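Footwear Care > Laces, Eyelets & Hardware

Relacing chunky runners: strip fully or work slack through?

laceaudit_4
Question about order of operations. I have 3 pairs with padded tongues and long laces, and I want to reset the tension without ending up with uneven ends. Do you pull the lace completely, or loosen row by row and shift the slack?

Plulletard
Strip it. Old lace holds its creases at the eyelets, and you can't judge length until it's out. Row-by-row shifting takes twice as long and the ends still come out uneven.

heelcounter1302
Disagree. If the pattern is already correct, there's no reason to lose it. Open every row until the lace runs freely, then equalize from the toe up. I work with both shoes side by side on a low seat, toes pointing away, so left and right match my own orientation.

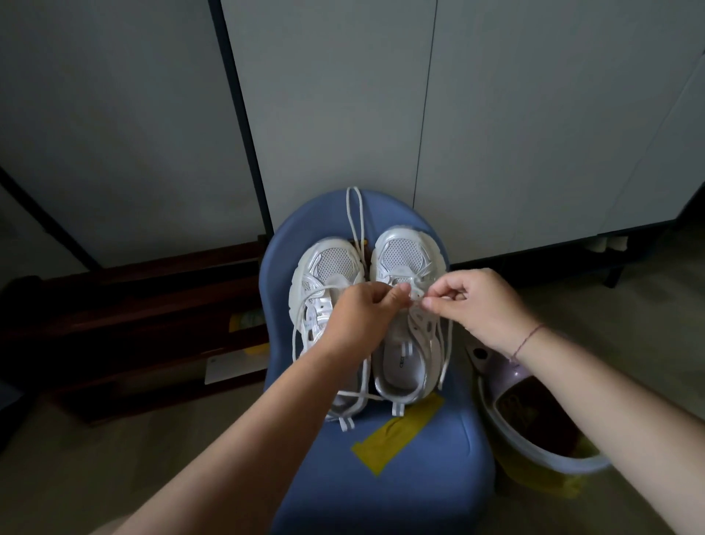
Jonalyn Enriquez
Section Moderator

Both methods are valid, for different faults. Uneven ends: loosen and equalize. Twisted lace or a skipped eyelet: strip. With both shoes loose at the same time, as with the white pair on the blue chair, keep each lace on its own side. Long white laces on white uppers are easy to mix up once the loops start to overlap.

Plulletard
Which is my argument for one shoe at a time. Leave the second one laced and you have a reference for the crossing pattern.

heelcounter1302
Only if the reference shoe is right. I copied a wrong crossover onto a Macaraeg trainer that way and had to redo both.

Ánh Đoàn
Member
One at a time for me too. Start at the toe end, lift a loop clear of the eyelets, and keep the other hand at the tongue so the shoe doesn't slide. The free end can hang over the front of the seat — it stays out of the way there. The right shoe keeps its crisscross until the left is finished. 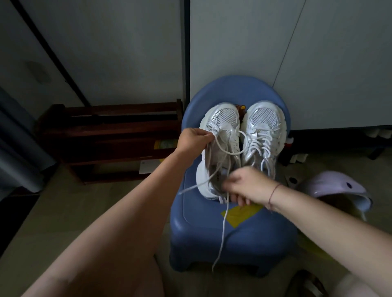
Seat height and lace length

laceaudit_4
Thanks. Is a child-size chair stable enough? My bench is too high for this.

Jonalyn Enriquez
Section Moderator
Stable enough, provided you pull upward and don't drag the shoe toward you. A thick sole tips if the force is sideways.

heelcounter1302
I'd still use a table. Leaning over a low seat gets old by the second pair.

Plulletard
Table for polishing, low seat for lacing. You can see straight down both rows of eyelets.

laceaudit_4
Going with one at a time on the first pair, equalizing on the other two. Will post end lengths.

Contact us | Forum rules | Back to top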